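Jeux et loisirs > Jeux de cartes > Entretien et rangement

Ranger une mallette de poker pour la retrouver complète la prochaine fois

Par Dilani Barua, un mardi soir de janvier
Dernière mise à jour : janvier

Chez nous, la mallette de poker sort surtout l'hiver, quand il fait nuit à cinq heures et que les cousins de Flestside restent dormir. Pendant des années, elle est repartie dans le placard telle quelle, les jetons jetés en vrac par-dessus la mousse, le couvercle fermé avec le genou. Et chaque fois, c'était la même chose : vingt minutes perdues à trier avant de pouvoir distribuer la première main, pendant que le café refroidissait. J'ai fini par prendre une habitude, et je vous la raconte telle que je la pratique, avec mes petites manies.

Avant de commencer

Débarrassez la table, vraiment. Les verres, les cacahuètes, le carnet des scores, tout ça s'en va à la cuisine. Prenez un chiffon doux à peine humide, un autre bien sec, et une brosse souple (une vieille brosse à dents fait très bien l'affaire). Si la mousse est poussiéreuse, c'est le moment de s'en occuper, pendant que les rainures sont vides. La mousse noire attrape tout, les poils de chat en particulier. Brossez toujours dans le sens de la longueur, sans appuyer, puis retournez la mallette au-dessus d'un journal et tapotez le fond.

Trier et remplir les rainures

Faites d'abord des tas par couleur, sans chercher à les aligner. Ensuite seulement, montez des piles bien droites entre le pouce et l'index, couchez-les et glissez-les dans leur rainure en les tenant par les deux bouts. On garde une couleur par rainure tant que c'est possible. Il reste presque toujours quelques jetons orphelins — ceux-là, je les mets au bout d'un rouleau d'une autre couleur, et cela se repère d'un coup d'œil quand on rouvre.

Ne forcez jamais le dernier jeton. Si la rainure est pleine, elle est pleine, et à trop pousser on finit par déchirer la mousse. La mienne, une mallette Matmont achetée d'occasion, a une petite fente dans un coin à cause de moi.

Les cartes et le bouton

Les cartes se rangent en dernier. Comptez-les, remettez-les toutes dans le même sens, puis dans leur étui, rabat fermé. L'étui doit entrer sans frotter dans son logement.
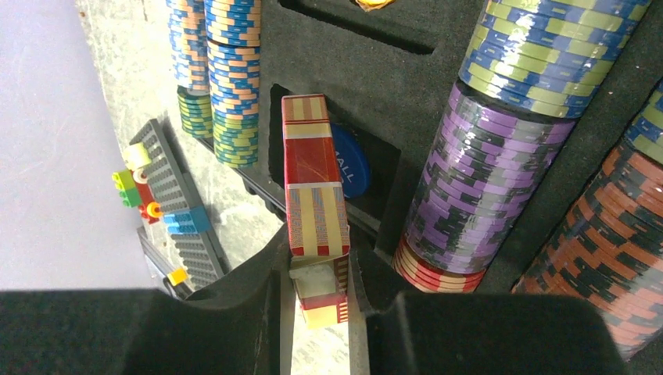 L'étui de cartes rouge et crème, avec le bouton bleu glissé derrière et les rouleaux de jetons à droite.

Pour les gros boutons ronds, comme celui du donneur ou le « ALL » bleu, cherchez-leur un creux et tenez-vous-y. Ce sont toujours eux qu'on perd : le nôtre a passé tout un été sous le canapé, et nous avons joué avec un bouchon de confiture à la place. Si votre étui fatigue un peu aux angles, un bout de ruban adhésif suffit à le prolonger d'une saison ou deux.

Fermer et stocker

Passez la main à plat sur l'ensemble avant de rabattre le couvercle. Rien ne doit dépasser. Si vous sentez une bosse, rouvrez la rainure et réalignez la pile. Rangez ensuite la mallette à plat, jamais debout, dans une pièce sèche. J'évite le garage, où la mousse prend vite une odeur de cave dont on a bien du mal à se débarrasser.

Je glisse aussi sous le couvercle un petit papier avec la valeur de chaque couleur. Chez nous, les violets valent 100, et croyez-moi, ce papier a évité plus d'une dispute avec mon beau-frère !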